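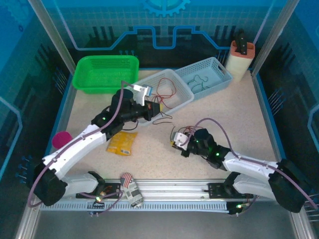
Sorting the cable drawer, basket by basket

2018-08-04

I have been putting this post off for the best part of the winter, mainly because writing it meant finishing the job first, and the job was the cable drawer. If you've been reading for a while you'll know the one I mean. Second down in the hallway dresser, sticks in wet weather, and has to be opened with one hand flat on top so the whole lot doesn't spring up and jam against the frame.

Well, it's done. Mostly done. There is still a shoebox, which I'll get to.

What got me started was my neighbour Dirk Wunderlich knocking on the door to ask if I had a bit of red hook-up wire he could use for his model railway. I said of course I did, come in, put the kettle on while I find it. Two cups of tea later I was sitting on the hallway floor with a lap full of phone chargers and hadn't found so much as an inch of it. He was very kind about it and drove to Vedesari to buy a roll. I went to bed cross with myself, and the next morning I pulled the drawer right out of the dresser and carried it to the kitchen table.

Baskets first

I've tried most ways of storing wire over the years. Zip bags are fine until you have thirty of them and they all slide off the shelf together. Jars look lovely and are hopeless, as anybody who has tried to get a coil back out through the neck of a jar will tell you. What I keep coming back to is the small plastic basket, the cheap sort in cheerful colours. Light gray-blue for wire is what I've settled on, with the reds in one basket and the dark blue-greens in another, and a bright green one kept empty for whatever comes next. I like a green basket. You can spot it from across the room, and slotted sides let you see what you've got without tipping everything out.

Put the two wire baskets end to end and you can work along them without getting up, which my knees appreciate. I will admit that red always ends up in a tangle. I don't know what it is about red. The dark blue-green behaves itself beautifully, possibly because there's never very much of it, while the red gets into a knot if you so much as look at it. And there is always one dark brown wire that trails out over the side and onto whatever is underneath. I've stopped fighting that one.

How I went about it

I started with anything that had a plug on it, as that was the bulk of the drawer and made me feel I was getting somewhere. If I knew what it belonged to, it went back to live with that thing. The charger for the Pamico radio is now in the cupboard with the Pamico radio, where it should have been all along. If I didn't know, it went into a pile on the chair, and I gave myself until the end of August to work it out.

Then the bare wire, by colour. I know the proper way is by thickness, and a fellow at Vukčević (the hardware place next to the bakery, for those who aren't local) has told me so more than once. But when I go looking for wire I'm thinking "red" long before I'm thinking about gauge, and it's my drawer.

The fiddly bits came last – the little white connectors and switch covers, and the small parts with a red and a black wire already attached that I've saved from things that died. I lay those out on the table by themselves and handle them one at a time. You want to pick them up by the body, never by the leads. The solder on the cheap ones gives way at the slightest tug and then you've got two wires and a useless bit of plastic, and I've made enough of those to know.

A word on untangling

Please don't pull! I say this as a puller. My mother untangled wool by loosening the whole knot outward with her fingertips until it was more air than wool, and then the end simply came free. Wire works the same way if you're patient and have something on the radio. Once a length is out I wind it around three fingers, tuck the end through twice, and lay it flat in the basket.

It took me 2 evenings and most of a wet morning. I took a bag of dead chargers to the recycling bin at Flonadport, where you can drop them off at the front counter, and the lady there gave me a funny look at the size of it but was very nice.

As for the shoebox, it's under the bench and it is full of aerial cable. White, stiff, and coiled by somebody (my late uncle, I suspect) who believed in electrical tape and plenty of it. The tape has gone to toffee. If any of you know how to get that off without it going all over your hands, I'd love to hear – I've tried eucalyptus oil, and now the kitchen smells wonderful and the tape hasn't budged.

Dirk has had his roll of red back to me, by the way, what was left of it. It's in the basket with the rest, and it was in a knot by teatime.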